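Clanus political audio app: review
By Şükran Aksoy
29/02/2024

I listen to a lot of political talk, more than is good for me, and most of it comes from people I don't agree with. So when Clanus turned up promising "every side of the argument in one feed", I was the target customer, and I paid for it myself.

The idea is simple enough. You pick your subjects (I went for committee hearings, the security services and anything to do with party money) and the app stitches together clips from talk shows, phone-ins and the hearings themselves. Each clip gets a coloured label telling you which way the speaker leans. After the clip you hear a short note on what was claimed and whether there is anything behind it.

The labels are where I started to lose patience. Who decides? The help page says "our balanced editorial process", and that's all it says. I wrote to ask who sat on this process and got a cheerful reply thanking me for my interest in balance. A retired civil servant reading out his own letter to a minister was marked as strongly partisan. A host who spent the whole clip shouting that an inquiry was a stitch-up was marked "centre". I can make up my own mind about a shouting man, but I'd like to know why the app thinks he's moderate.

The notes are worse, if anything. When a witness tells a hearing he doesn't recall a meeting, there are several things you might want to know. Was he asked under oath? Had he said something different before? The note on my clip said "This claim is disputed." Well, yes. That's why they were holding a hearing. I began skipping the notes after the first few evenings, and they are the part you're paying for.

Clips are capped at 4 minutes, which suits a phone-in rant very well and does nothing for cross-examination. Twice I heard a question and lost the answer. There is a button for the full recording, but it only worked on the hearings, and even then it started from the beginning, with the chair going through housekeeping.

What I did like: the search. Type in a name and a subject and you get what that person said then and what they're saying now, oldest first. I caught one pundit flatly contradicting himself on leaks to the press, depending on who was doing the leaking. If Clanus sold the search by itself I would probably keep it.

The offline download is decent too. The free version lets you save up to 50 clips, and they play without fuss on a train. Sound levels jump about between shows, so keep a thumb near the volume.

I've also tried Bidano, which has no labels and no notes, only full programmes in a plain list. It looks dreadful and the search is hopeless. I still came away from it knowing more, as I'd heard people finish their sentences. Pillex I gave up on after the adverts started interrupting the news.

Clanus says a new version is due in June with "transparent ratings". I'll believe that when I see the names. Until then I'm giving it two stars out of five, both of them for the search, and I've cancelled before the renewal date. The cancel button is under Account, then Plan, then Manage, then a small grey line at the bottom.

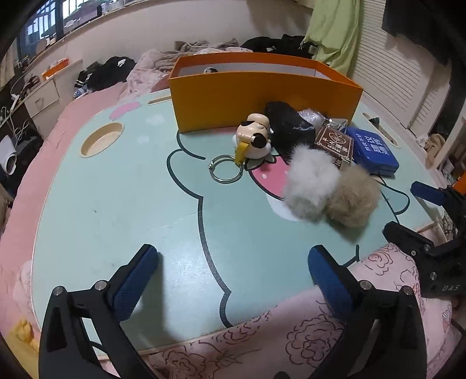 They do ask why you're leaving, by the way, and the box cuts you off after a couple of lines, so get the bit about the labels in first.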